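Why Does a Puffy Coat Keep You Warm?

By the Nerico Kids Science Desk
May 27, 2022

Let's start with some bad news about your coat. It isn't warm.

Go and check, if you like. Leave your coat in a cold hallway overnight and feel it in the morning. It will be exactly as cold as the hallway. A coat has no batteries, no furnace and no tiny campfire in the pocket. (If yours does have a tiny campfire in the pocket, please tell a grown-up.)

So who is doing all the work? You are. Your body is a heater that runs on toast, noodles and whatever you had for lunch. It burns that food all day and all night to keep your insides at nearly 99 degrees Fahrenheit, and it never once sends you a bill.

The trouble is that heat likes to wander off. It always moves from warmer things to cooler things, and on a winter morning you are the warmest thing at the bus stop. Your heat heads out into the world and tries to warm up the sidewalk, the trees and the whole sky. This is generous of you, but the sky won't notice.

Air, the cheapest stuffing in the world

To slow the heat down, you need something it has trouble getting through. Metal is terrible at this. Heat zips through a metal spoon, as you know if you've ever left one in hot soup and then grabbed it. Air is much better, as long as it stays still.

Staying still is the hard part. Air is a fidget. When it gets warm it drifts upward, cooler air slides in to take its place, and off goes your heat. Wind makes things worse by shoving the warm air away before you've had any use out of it.

The answer is to trap the air in spaces so small that it can hardly move. A puffy coat is stuffed with fluff, and the fluff is full of tiny gaps. Each gap holds a little air. When you buy a big puffy coat, you are mostly buying air, which your parents may not want to hear at the cash register.

What's the fluff?

There are 2 main kinds. The first is down, the soft layer that ducks and geese grow underneath their outer feathers. A bit of down looks like a dandelion that has had a fright. It is very light and holds a lot of air, and it squashes small and springs back up again. Its weak point is water. Wet down clumps together, the gaps disappear, and you are left wearing something like a damp sandwich. Ducks get around this by keeping their outer feathers well oiled. Please don't try this with your coat.

The second kind is made in factories, usually from polyester, a kind of plastic spun into thin, crinkly threads. It tends to be heavier than down for the same warmth, but it copes better with rain and with children.

Why all the lines?

If a coat were one big bag of fluff, the fluff would obey gravity. By October it would all be sitting around your hips, and your shoulders would be covered by two thin sheets of cloth and some regret. So coat makers sew lines of stitches to divide the coat into sections, and the fluff has to stay in its own room.

Stitching has a drawback, though. Where the thread pulls the outside and the lining together, there isn't much space for air, so a little heat sneaks out along the seams.

Try it yourself

You need 3 jars with lids, some warm water from the faucet, a wool sock and a puffy coat. Fill the jars and put the lids on tight. Leave one bare, put one in the sock and bundle one up in the coat. Wait 50 minutes, which is a very long time, so bring a book. Then open the jars and test the water with a finger. Which one is warmest?

Now try it again with ice cubes. Will the coat melt them faster? Make your guess before you look.
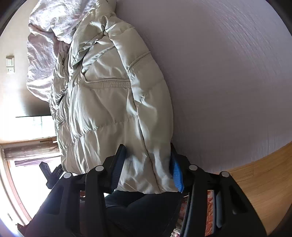
A quilted puffer jacket, with stitched lines between the padded sections.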